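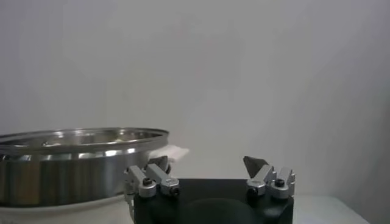 Week 4 - Making stock, and what heat does to it

Right, stock. I've put this week before sauces because last year I did it the other way round and had to explain gelatine twice!

Gelatine comes from collagen, the tough stuff in skin, joints and connective tissue. Heat it gently in water for long enough and it loosens and dissolves. Chicken wings and feet are full of it, so use them if your butcher has any. A breast carcass on its own gives you flavour but a thin sort of body.

Start in cold water. I know Frauke Hollmann's notes from the January block say hot, and we've argued about it (she does make a lovely broth), but I find the scum rises more slowly from cold and is easier to skim. Then keep it at a bare simmer - a bubble here and there. A rolling boil beats the fat back into the liquid and you get cloudy stock.

Quantities for the practical, per pair:
300 g onions, halved
300 g carrots, in big chunks
40 g celery leaves
No salt at this stage, please. You'll be reducing it later.

Before next time, read the Schmieder chapter on extraction and bring your cooling times. Jannik Ostermann has the spare thermometers.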